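4.2 Preparing the Work Surface and Mounting the Board 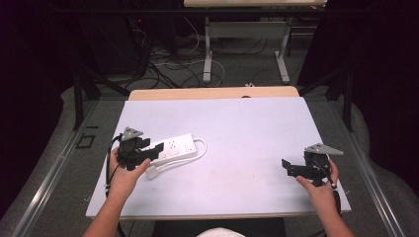 Figure 4-3. Board lying flat on the tabletop, center area clear.

Before you mount the Zader magnetic wall board, mark and check it on a level table. The steps apply to both the standard and the wide model. Have the Reuter hardware bag and a pencil at hand.

1. Wipe the tabletop and lay the board on it, writing side up. Grit under the board will scratch the rear coating.

2. Peel the protective film from one corner, pulling it back low and slowly. If the film tears, start again from the opposite corner.

3. Turn the board over onto a soft cloth. Fit the two hanger plates to the rear rail and tighten the screws by hand. Do not use a power driver.

4. Measure the distance between the hanger slots. It must be 315 mm. If it is not, loosen one plate and slide it along the rail.

5. Transfer the measurement to the wall. Keep the upper edge of the board at least 100 mm below any shelf or cabinet, or it cannot be lifted off again.

6. Drill the holes and insert the anchors until they sit flush. Drive the screws in, leaving 3 mm of shank exposed.

7. Hang the board and press down lightly at both ends. It should not rock.

CAUTION: Check for pipes and wiring before drilling. The supplied anchors are for masonry only – for drywall, order the Clestitz anchor set separately.

NOTE: The writing surface may feel slightly tacky after the film is removed. Clean it with a damp cloth and let it dry before first use. Do not use solvent cleaners.

NOTE: Boards stored in an unheated room should lie flat indoors overnight before step 3. A cold board can bow slightly, and the slot measurement will be off.

For marker tray installation, see section 4.3.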